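Home Browse topics Ask the community Unanswered Members Log in

Budget for a two-arm table for tray setting – what am I forgetting?

Kieran Penrose

Hello to all. I work for Vestden, a small company which prepares meal trays for three aged care homes. We want to try if two small robot arms on one table can set a tray: plate, cup, cutlery. It is only a trial, no food will be on it in the first year. My manager asked me for a full budget before the end of April and I have never made one for this kind of equipment.

The arms are already decided and have their own line, so please don't advise me on these. My question is about everything else. I have $2,000 for the table, the frame, the mats and the small things. The quote from Gedasen for an aluminium frame with wooden top is $1,558, delivery included. Then I have $442 left and I am not sure that it is enough.

The table must be wide enough that both arms can reach the tray from opposite sides. I also need a place beside it for keyboard and mouse.
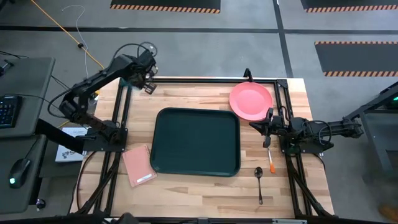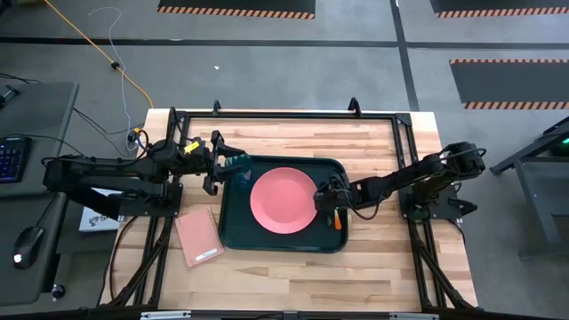 Same table both times, with the green tray, the pink plate and an arm from each side.

Must I buy the floor mats and the cable covers now, or can they wait for the second year? And how many sets of plates and cups is normal to plan? I would be thankful for real prices if somebody has them.

Beryl Cheetham

Kieran, the mats can wait but the cable covers cannot. We left them out of our first budget and our safety officer stopped the work for 15 days until we had them. The covers themselves were $200 for the whole room, so put that in now and don't argue with yourself about it.

For plates and cups I would buy more than you think, and all from the same batch. We bought a few at the beginning, and when we wanted more of them the shop had changed the colour a little and also the height of the rim. With a gripper, a different rim is a different job. Trays are the same story. Buy spare ones and keep them in a cupboard.

Also please ask Gedasen if the frame price includes the corner brackets and the feet. On my quote they were on a second page – I did not see it until the invoice came.

Stuart Tunstall

depends on the arms. get a bigger table

Phyllis Yeoman

I agree with Beryl about the cable covers. One thing I would add is spare fingers for the grippers. They are wearing parts and they should not be paid from the furniture money, so ask your manager to open a separate line for them. If you put them under "small things", your $442 will be gone before winter.

For the desk I would not spend anything. Any old office desk is good if it stands close enough that the person can reach the mouse and still see the tray. Check only that it has the same height as you need for sitting or standing, whichever you choose.

About a second quote: Brerketti also makes such frames in custom sizes. Their delivery to us was slower, but they drew the table for free before we ordered and we found on the drawing that our door was too narrow. Measure your door, Kieran.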